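Notes for the Skernine talk, August 2022 - keep it to 45 minutes, questions at the end

Hello, thanks for having me. I'm going to talk about fitting lead aprons, and mostly about why so many of them get left on the hook. (Wait for the groan.)

I started at Clallance on the repairs bench, so I met aprons at the sad end of their lives! Cracked along the fold, nearly always. If you take one thing home tonight, please hang them up. Don't fold them, don't drape them over a chair, and don't let anyone sit on them.

Slide 2
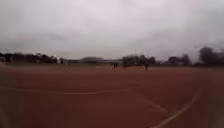 So, weight. A one-piece apron puts nearly everything on your shoulders, and after a long list you feel it in your neck. The two-piece kind, skirt and vest, lets your hips take a good share. Minttu Saarinen switched her whole team over in April and the moaning about backs dropped off within weeks - ask her about it in the break, she's got plenty to say.

Now the belt. People do it up last and too loosely. Do it up first, snug, then pull the vest up a little so it sits over the belt. Get somebody up from the front row to try it (Benedikt has said yes, bring the medium AND the large).

Sizing bit: we measured 76 staff at Lovach and far too many were in something too big. Big armholes gape when you reach forward. If you can get a fist in there, go down a size.

Slide 3

Thyroid collars - pass the two samples round here. The Mridha one has the magnetic catch, which I love, but keep it away from anyone with a pacemaker. Drink some water.

Checking: every apron wants looking at once a year under the X-ray, and feel along the seams by hand in between. Write the date on the tag. We had 6 come back last time with no tag at all, and then you're guessing.

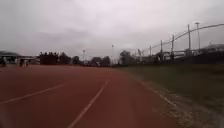 *Slide 4: running track, white lane lines, grey sky*

Cleaning next, quickly. Cool water, mild soap, soft cloth. No bleach, no washing machine (yes, really, tell the Lempi Toivonen story if there's time). Then over to Eino for the order forms.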